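Filed under: Bedrooms, Linens & Small Spaces
9 replies | 2 shares

From: Emrys Trevor
To: the list
Subject: Re: coral sheets, am I going to regret this?

Hagos Tilahun wrote:
> I have a plain white room and a fitted sheet in coral red sitting
> in my online cart. My sister says it will look like a motel. Also
> I want something soft by the bed to throw clothes on at night and
> can't decide on a color for that either. Gray? Has anyone gone
> bright and lived with it?

Hagos, buy the sheet! I went coral red in May and I still get a little lift every time I walk in. White walls are just about the best thing you can put behind it - the room feels warmer in the morning, and at night with only the lamp on it's downright cozy.

As for the soft thing, skip the gray. Mine is pink, and yes, I know, pink beside coral sounds like a dare. I tried a swatch of oatmeal first (from Griffiths, very nice people, they mailed me two) and it looked so tired next to the bed that I went straight back to pink.

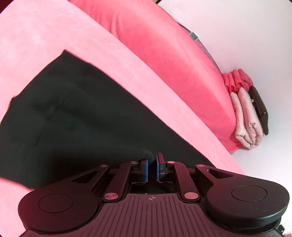
Dark cloths are great on the pink too. I keep going back to very deep greens, the kind that are nearly black, and they calm everything down without making it dull. One warning - dark fabric shows every bit of fuzz, so keep a lint brush in the nightstand.

For the sheet itself, check the depth of your mattress before you order. My first one was the Calia and it popped off the corners every single night, which drove me nuts. The deeper Kurkska one stays put. Wash it alone the first couple of times, cold, and don't let anything white near it (ask me about my pillowcases).

Tell your sister I said hi and that motels should be so lucky. Let us know what you pick!

Emrys
Irnberg

Share this message (2) | Reply to list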